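Search this journal Search Advanced

3. Building the Cell in a Shared Workshop

3.1 Table and work surface

The cell was built in the Fadden workshop, a shared space where members rent a bench by the month. We could not drill into the floor, and every evening the aisle had to be free for other members. For this reason the whole cell stands on and beside one white table, which two persons can lift. We call this version Jala, to separate it from the earlier one, which was built in the first author's kitchen and is not reported here.

Most of the table top is covered by a thick speckled sheet. On the bare table, the small parts slid when the fingers touched them from the side, and the approach had to be planned again. The sheet reduced this sliding enough for our purpose. Its color is also far from the color of the parts, so the simple threshold in our vision program could be kept.
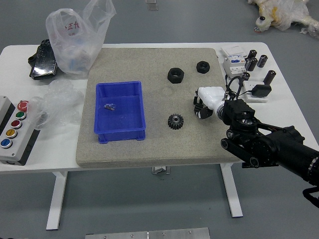 6 min read

Figure 2. Work table of the Jala cell. The blue bin is on the left half of the sheet. Two hex nuts and a toothed gear are on the right half, and the arm enters from the right side.

3.2 Parts and bin

We selected parts that any home builder can find in a drawer. The nuts have a clear shape from above and can be held on two flat sides. The gear is more difficult. Its teeth give an uneven contact, and if the fingers close on the tip of a tooth, the gear turns a little before it is held. We did not correct this turn in the software, because for placing in a bin the final angle has no importance. For an assembly task it would have to be corrected.

The bin is always placed on the left, so that the arm crosses the middle of the sheet in each transfer. This is not the shortest path. We wanted the longer movement in order to see if the part stays in the fingers. The speed of the tool was limited to 300 mm per second in all trials, and a session consisted of 50 transfers. After each session the parts were put back by hand, without a fixed pattern.

3.3 Control and stop buttons

The control box has one row of push buttons, with the red emergency stop at the end of the row. It is at the far left of the table, on the opposite side from the arm. In the first layout it was close to the base of the arm, and a person who wanted to press it had to reach over the moving links. We changed this after a member of the workshop pointed it out - it should have been clear to us from the start.

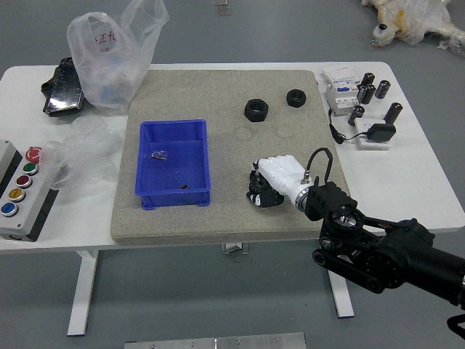
The remaining buttons are read by the Bonent interface program, which also writes the log. Each press is stored together with the joint positions at that moment, so an interrupted transfer can be found later and removed from the results. Joint positions are sent to the same program over a separate line. We first tried to use one line for both, but the messages were sometimes delayed by as much as 2 seconds when the log file was being saved.

The circuit breaker and the capacitors are kept on the right side of the table. They share this strip with a socket and a plug adapter, and the cables there needed more attention than we expected. A cable which is too short pulls on the wrist when the arm extends, and a cable which is too long can touch the parts. The length was found by trial. We recommend moving the arm slowly through its full range with the cables attached before any program is started.

3.4 Calibration

The position of the sheet was measured with the Naidu method, using the corners of the bin as reference points. The measurement was repeated whenever the table had been moved, which in a shared workshop happens often. The last calibration before the trials of Section 4 was made on 2025-07-16, and the same values were used until the table was moved again in August.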